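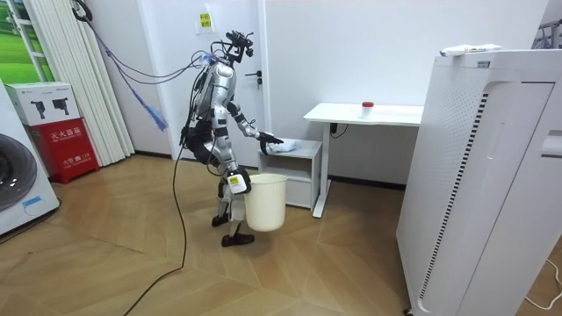
December, gone four in the afternoon. Run 2617 and the left hand let go again. Same as this morning: the right arm goes out for the cloth, the body tips forward to reach it, and somewhere in that lean the left gripper decides its job is done. Bucket on the parquet, cloth still on the cabinet.

Vitória Bastos says it's a timing fault and Perrin will have a patch for us tonight. I have heard about patches from Perrin before. The last one was meant to cure this very thing and we got 26 clean runs out of it, then two drops before lunch.

What bothers me more is the stop. I hit it when the bucket went and the arm carried on down before it froze. The log says 115 milliseconds. It looked longer than that to me, and I was standing closer than I should have been. Drirkell's sheet calls this "within normal range" - normal for whom?

Bucket was empty, thank God. They want water in it next. I said not until we've had 400 runs without a drop, and Vitória pulled a face but wrote it down.

Tether to be re-routed, it's lying right where I step back. Ring Sterkard re the stop button.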